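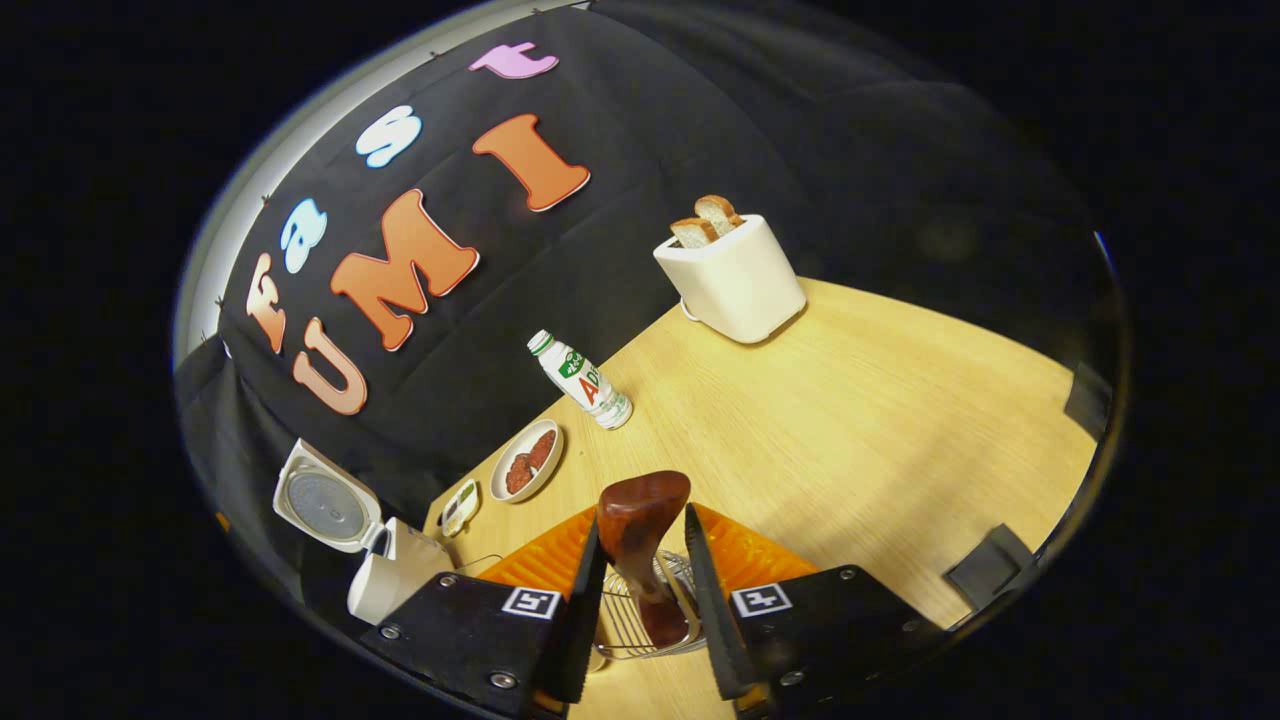 Drulus wants to know whether the orange pads on hand-held gripper fingers get swapped one at a time or as a pair, and whether swapping them means redoing the calibration. Same problem on my bench, so I'm bumping the thread and adding the details I have. Ours slide on anything glossy, which in a kitchen setup is everything. I've wiped them with dish soap and I've wiped them with alcohol. They still let go of handles like they've remembered an appointment elsewhere. The square markers on the mounting plates read fine.
Posted by Ernik, 10th July

Vibeke Grímsdóttir
As a pair. One new pad and one old one gives you a grip that pulls to one side, and you'll spend an afternoon blaming the software.
Take the pads off with the fingers open. Leave the plate screws alone if you can. If a plate shifts, its marker shifts with it, and then yes, you get to redo the width calibration. I did this in April for want of reading my own notes. Fully closed, fully open, 15 cycles, check that the width reading comes back to the same place both times.
Go easy on the alcohol. Ours went shiny between the ridges and gripped worse than before. Warm water, lint-free cloth, let them dry overnight.
Also check for a loose screw before you buy anything. A finger with a little wobble in it feels exactly like a bad pad.

Parisi
just get new ones

Vedora
Seconding the wobble check. Mine had play in the left finger for 3 weeks and I replaced two perfectly good sets of pads in that time. They're in a drawer if anyone wants them. I put a dot of paint across each screw head now, so when one turns I can see it. Snug is enough on those, they're small and the heads strip. Ask me how I know, or don't.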